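Holroyd Household Linen Vocabulary, release 5

Summary

The Holroyd Household Linen Vocabulary is a list of 2718 English terms for domestic textiles, including sheets, towels, curtains, table covers and the cloth from which they are made. It was compiled from the stock books and mending records of two former laundries, at Endidthorpe and Hovley. It is provided as plain text for catalogers, local historians and developers of search tools.

Contents of the package

terms.tsv holds one term per line, with its variant spellings, a short definition and a source code.
sources.tsv explains the source codes.
removed.tsv lists terms withdrawn since the first release, with the date of withdrawal and the term that replaces each one, where there is one.
LICENSE gives the full terms of use.

All files are encoded in UTF-8. Fields are separated by a single tab. Empty fields are left blank and are not filled with a dash or a zero.

How the terms were collected

Entries were transcribed by hand from the original books. Each page was read by two transcribers working separately, and differences were settled by the editor, Elvia Cisneros. Abbreviations were expanded only where the full form appears elsewhere in the same book. Definitions were written for this project and are limited to 200 characters.

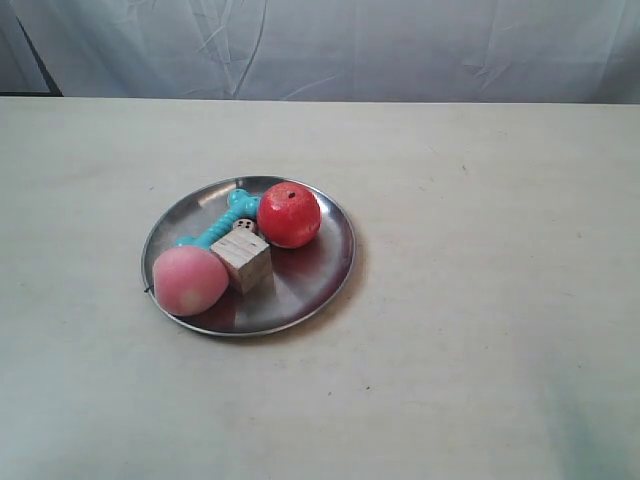
Are regional spellings merged into one entry?

Regional spellings share an entry when the source books use them for the same article. Where the two laundries used one word for different articles, each meaning has its own line and its own source code.

Known limitations

The Hovley books have a gap of 12 years, and terms in use only during that period will be missing. Trade names are under-represented, as the clerks at both laundries preferred general words. Prices and customer names were not transcribed. Users should not treat the frequency of a source code as evidence of how common an article was in the home.

Changes in this release

Definitions for bed linen have been revised throughout. The Doker spelling key, formerly a separate download, is now included in the variants field. Duplicate lines under "huckaback" and "drugget" have been removed.

Use and citation

The vocabulary may be copied and adapted for any purpose, provided the source is named. Please cite it by title and release number. Corrections should quote the term, the source code and the proposed wording, and will be considered for the next release, planned for November.

Last revised 2022-09-09.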